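Notes on the Tabletop Sorting Study, Part Four: What the Clutter Condition Showed

The fourth round of the tabletop sorting study closed in January, and I have now had time to go through the results with some care. As with the earlier parts of this series, the account given here is my own. It is written for the small number of readers who have followed the work from the beginning, and for colleagues at other groups who have asked for more detail than the project summary provides.

The question for this round was narrow. Earlier rounds had shown that a policy trained from hand-held gripper demonstrations could pick single objects from a clear table and place them in a tray with reasonable reliability. We wished to know how much of that ability would remain when the objects were small, soft or linked, and when they lay close enough together to touch. We also wished to know whether the order in which a demonstrator chose to pick things up had any effect on what the policy learned.

Background

Readers who are new to the series should know that the study is run from the Germont workshop and that all demonstrations are recorded with two hand-held grippers, one for each hand. The camera sits on the gripper itself. The demonstrator works at an ordinary table, and the trained policy is later run on a pair of arms fitted with the same fingers. The training code is the one described in part two, which we refer to internally as Tondel. No change was made to the network between the third round and the fourth. This was a deliberate decision, and it was not a popular one, as several improvements were ready by then. I remain of the view that it was correct. A change of data and a change of model in the same round would have left us unable to say which of the two was responsible for any difference.

The demonstrations

The full set for this round contains 2,993 demonstrations. Each one is a single task: one object taken up from the table, moved, and set down at its intended place. Demonstrations in which the object was dropped and recovered were kept and marked as such. Demonstrations in which the demonstrator gave up were removed before training.

The objects were drawn from six groups. Two of these, boxed items and rigid single pieces, were carried over from the third round and served as a reference. The other four were new: beaded strands, fine chains, watches with flexible straps, and loose ornaments of irregular shape. The new groups were chosen by Ursina Zaugg, who has directed the collection work since the second round and who wrote the instructions given to the demonstrators.

Those instructions deserve a short comment. In the third round we had asked demonstrators to follow a fixed order, working from the left side of the table to the right. The resulting data were tidy, and the policy trained on them was brittle. It would reach for the leftmost object even when that object lay beneath another. For the fourth round, half of the demonstrators were given the same fixed order, and the other half were told only to take whatever seemed easiest to reach without disturbing its neighbors. The second instruction is referred to below as free order.

Table layouts were changed between sessions according to a list prepared in advance. Necklaces were permitted to overlap. The tray was permitted to stand at any angle, which had not been the case before, and the background of the room was left as it was on the day.

Watches proved to be the most instructive group. A watch presents two quite different parts to the gripper: a rigid case, which can be held firmly, and a strap, which bends and will catch on whatever lies near it. Demonstrators in the free order group took hold of the case in nearly every instance. Those in the fixed order group took the strap more often, chiefly when the case was turned away from the approach that the order required of them.

A layout of the densest kind places the watch directly among the strands, with the pearl-and-gold necklace and the crystal chain close behind it and the tray beyond them, set at an angle. With the case clamped between the two fingers, the strap still curls around in front of the left one, and a policy that has learned to close on the first dark surface it meets will be as likely to take the strap as the case. 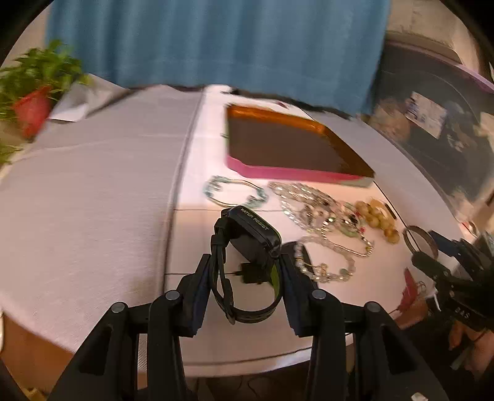
Results

Evaluation was carried out on the arms, in layouts that did not appear in the training list. Each policy was given 200 trials, divided evenly between sparse and dense tables. A trial was counted as a success only when the intended object reached its intended place and no other object left the table or was carried along with it. The last condition is stricter than the one used in the third round, and the figures from the two rounds should therefore not be set side by side.

On sparse tables, there was little to separate the two policies. Boxed items and rigid pieces were handled well by both, and the remaining failures were mostly errors of placement in which the object came to rest on the rim of the tray.

On dense tables, the free order policy was clearly the better of the two. The difference came to 28 successful trials in its favor, nearly all of them in the watch and chain groups. The fixed order policy tended to fail in one particular way. It would take a correct hold of the object, begin to lift, and bring a neighboring strand up with it. The free order policy did this as well, although less often, and in a number of trials it opened its fingers and approached again from another side. We had not asked for this behavior. It appears in the marked demonstrations, where a person dropped an object and recovered it, and I consider it likely that the policy acquired it there. A test with those demonstrations removed is in preparation and should settle the matter.

Beaded strands gave a mixed result. Both policies could lift a strand that lay in an open loop. Neither could be relied upon when two strands crossed, and in that case the instruction given to the demonstrators made no difference that I would be willing to defend. The view from the gripper shows the crossing at a distance and then loses it as the fingers close in, so that the decision must be made early and cannot be corrected. A person at the same table can look from the side. The policy, as it stands, has no equivalent.

Fine chains were better than I had expected. The likely explanation is a modest one: a chain that lies in a tangle offers many places at which it may be gripped, and most of them will serve.

A note on the second hand

The two grippers are recorded together, and the policy controls both arms. In this round, however, one hand did most of the work. The other was generally held to the side until it was needed to steady the tray or to hold back a strand. This produced a large amount of recorded data in which the second gripper is nearly still, and both policies learned to keep the second arm nearly still in turn, including at moments when its help would have been of use.

There was some disagreement within the group on how to treat this. One proposal was to remove the idle portions before training. I was against it, on the ground that waiting is part of the task and that an arm which is never shown waiting will not wait. The compromise reached was to keep the data whole for this round and to collect a smaller set, under the name Pladside, in which every task requires both hands from the start. Early sessions for Pladside have been recorded. I have no results to report from them.

Limits of the study

Several limits should be stated plainly. All demonstrations were recorded in a single building, by people who had handled the grippers before. The free order instruction was interpreted differently by different people, and the records do not allow us to say how differently. The lighting on the evaluation tables was more even than the lighting in many of the collection sessions, which may have flattered both policies.

There is also the matter of the fingers. The padding was replaced partway through the round with a slightly softer material from Plattner, and the change was noted in the session log but not balanced across the two instruction groups. I have compared the sessions before and after the change and found no clear effect on the demonstrations. The comparison is a weak one, and I would not want it quoted as evidence that the padding is of no importance.

Next steps

The fifth round will keep the free order instruction for all demonstrators. The fixed order condition has served its purpose and will be retired. Crossed strands will receive their own layout list, and Ursina Zaugg is revising the written instructions so that demonstrators are asked to approach a crossing from the side where the upper strand is free – a habit that the more experienced among them already had.

The model will also be changed, now that a stable reference exists. The first candidate adds a short memory of earlier views, so that a crossing seen from a distance remains available to the policy as the fingers close. Training on the present data has begun, and the evaluation will use the same dense tables and the same rule for success. I expect to report on it in part five, together with the test on the recovered drops.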